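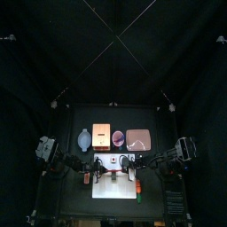
Dye bath notes, April 27, 2024

Second go at the onion skin yellow. Used the dry brown skins from the Jernport market, 113 g, put to soak overnight in rainwater. Strained through the old muslin this morning, squeezed the skins out by hand and threw them on the compost.

Wool is the Yuen two-ply, washed and mordanted with alum earlier in the week. Kept damp in a bag until needed. One skein left without mordant for comparison.

Bath brought up slowly to a bare simmer and held there for 30 minutes. Stirred only now and then. Last time I stirred too much and the Farkon skein felted along one side, so that one is only good for stuffing.

Took the first skein out at 20 minutes. Clear yellow, a bit greener than the sample card. The one left in for the full time has gone to a strong orange-brown, closer to what Nikau Whitelaw wanted for the border. Unmordanted skein came out pale tan and lost a lot of colour in the rinse.

Exhaust bath still had plenty in it. Put in 2 small skeins of the Jokero grey and turned the heat off. Will leave them in until morning.

To do
Rinse the greys and hang them in the back passage, away from the window.
Cut a length from each skein for the light test. Half under card, half uncovered, check at the end of May.
Order more alum. The tub is nearly empty.
Ask Nikau if the border can take a slight difference between skeins, or if I should dye the lot again in one pot.
Iron modifier on the pale tan. Use the enamel pan for that and keep it out of the yellow bath.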